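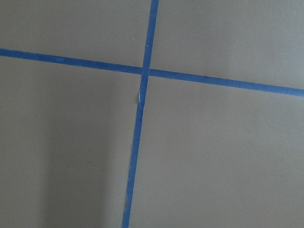

I've been going on about packing benches to anyone who'll listen for most of this year, so it's lovely to finally have some news to share. Brumo, my little packing workshop, is opening its doors to the public, and you're all invited to come and pack something with us! The trick we teach first costs next to nothing: two strips of blue painter's tape crossed over a plain grey surface, so you've got four areas to sort into before anything goes near a box. Ours don't meet dead square and one of them wobbles a bit. It still works a treat.

**Brumo opens its packing workshop, Saturday, October 30, 2021**

I'm Godelieve Mulder, and I started Brumo after years of sending parcels from my own kitchen table (and having far too many of them come back with a rattle). The sessions are for people who sell a few things from home, or who are moving house, or who just dread wrapping presents. Each one lasts 2 hours and there's room for 18 people, with tea halfway through.

We begin with sorting. Fragile things go in one area, heavy things in the next, then soft things, and the last is for whatever you can't make your mind up about. That one always fills up fastest! After that we get on to box sizes, padding and how to tape a lid so it stays shut without using half the roll.

Henk Nijs will be teaching alongside me. He spent 26 years in the packing room at Demodine and can fold tissue paper faster than I can find the end of it. "People buy a box that's too big and then try to fill it," he told me when we were planning the first session. "I'd like them to lay everything out first and have a proper look."

Nearly 195 people have already put their names down, so we've added extra dates in December for the Christmas rush. Faustine Millet is looking after those, and she'll be doing a session just on awkward shapes, teapots and lampshades included.

Bring along up to a boxful of your own things if you like. We'll supply the boxes, the paper and plenty of blue tape.

To book a place, or to come along and write about us, ask for Jeanine Van Leeuwen at the Brumo workshop.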